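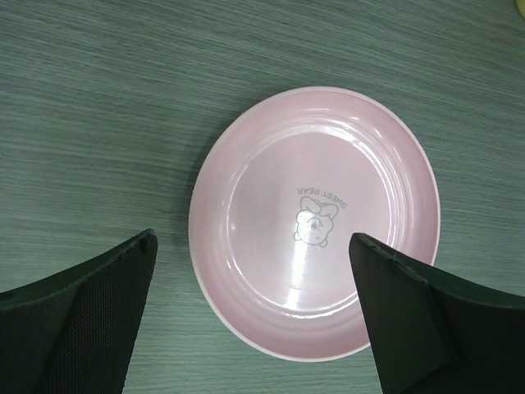 Chaminda Nanayakkara wrote in that the Pledum inheritance kit got two sisters their share of the farm, and could I please try it?

I did, and I love it! All 78 pages are in plain words, and the claim forms are easy.

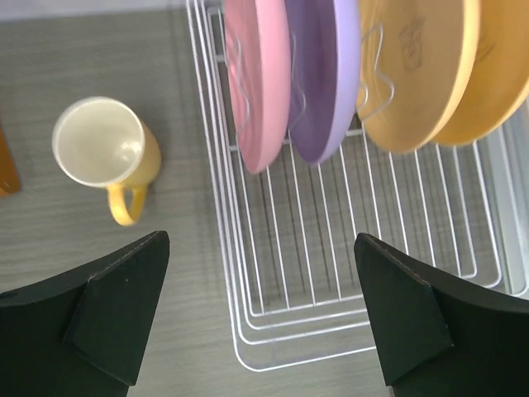 The section on daughters' rights is the best I've read. I'd put it out for anyone to pick up, next to a dish rack and a yellow mug.

Search reviews Go

Related
Mitdale will-writing guide
Adamczyk on widows' pensions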